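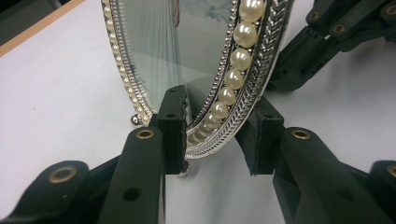
Cleaning an old silver-tone hand mirror without wrecking the beads?

posted by Trornport_attic in Household & Cleaning

Hi all, hoping somebody has been through this. I've got an oval hand mirror, silver-toned metal with beads on the frame, came to me in a box of my grandmother's dresser things. There's a Courtois tin in the same box with hairpins in it, so I figure it all sat together on her vanity for years. I want to give it to my niece in August, when she turns sixteen, and I'd like it to look nice but not brand new, if that makes sense.

I'm stuck on a couple of things. I can't tell if the metal is real silver, plated, or just some silvery alloy. There are no marks on it that I can read. And every cleaning guide I find says "dip it" or "soak it," which sounds like a terrible idea for something with glass and beads and who knows what glue. I already tried a dry cotton swab between the beads and got a lot of gray gunk on the swab, so there's definitely something to remove. I have half a jar of Jurska cream polish under the sink from when we still used the good forks. Can I use that? Also the glass has a couple of tiny specks that don't wipe off, and I don't know if they're dirt or if the backing is going.

I did call a shop in Sendadov about it and they quoted me more than I'd spend on the whole birthday, so I'd really like to do this at the kitchen table. Thanks in advance!!

3 replies

pinecone_parlor

Okay, first thing, put the Jurska away for now. I used a cream polish on a beaded picture frame once and I was picking dried white crud out of it with a toothpick for 2 evenings. It gets down in every little gap and it does not want to come back out.

What I do now is way more boring. Lay a towel down so you've got something soft if you drop it (I have dropped one, on tile, don't ask). Get a soft makeup brush or a baby toothbrush and go over all the beadwork dry. Do the whole frame, front and back, then tap the brush out and go around again. You'd be surprised how much of that gray stuff is just face powder and dust.

Then mix one drop of dish soap in a cup of lukewarm water, dip a cotton swab, and squeeze it out really well before it goes anywhere near the mirror. Work on a little section, then go over it with another swab with plain water, then dry it right away with a piece of old T-shirt. Keep the damp swab away from the line where the glass meets the metal. If water gets behind the glass it can eat at the backing, and then you get those black spots creeping in from the edge.

For the glass I spray the cloth and never the mirror. Same reason.

If you still want more shine after all that, try a dry polishing cloth on the flat parts only and leave the darker bits between the beads alone. I think the dark is what makes the pattern show up, and it sounds like you don't want it looking new anyway.

oldhousegal

toothpaste works great, been using it on everything for years

marblecake77

Please skip the toothpaste - it's gritty, and if yours is plated you can rub right through to the yellow or gray metal underneath. I did that to a sugar spoon and there's no fixing it at home. Replating was going to cost me more than a whole new set.

As for what it's made of, try a magnet somewhere on the back. If it sticks, it isn't solid silver. If it doesn't stick you haven't learned much, sorry, plenty of cheaper metals don't stick either. I'd treat it as plated and be gentle.

About your specks, look at them from the side with a flashlight. If there's a little gap between the speck and its reflection, it's on top of the glass and might come off with a damp cloth and a fingernail. If it seems to sit right down in the mirror layer, it's the backing and you should leave it be. Lots of old mirrors have a few and I like them.

One more thing, check for loose beads before you brush. Go around with a fingertip very lightly. If any of them wiggle, skip that spot and deal with it later with a tiny dot of jeweler's glue on a pin. And wrap the mirror in plain cotton or acid-free tissue for the present. I had a tray stored in newspaper and the ink came off on it.

Trornport_attic

Thank you both (all three, but I'm not doing the toothpaste, sorry!). Magnet didn't stick. Going to start with the makeup brush on Sunday when the house is quiet.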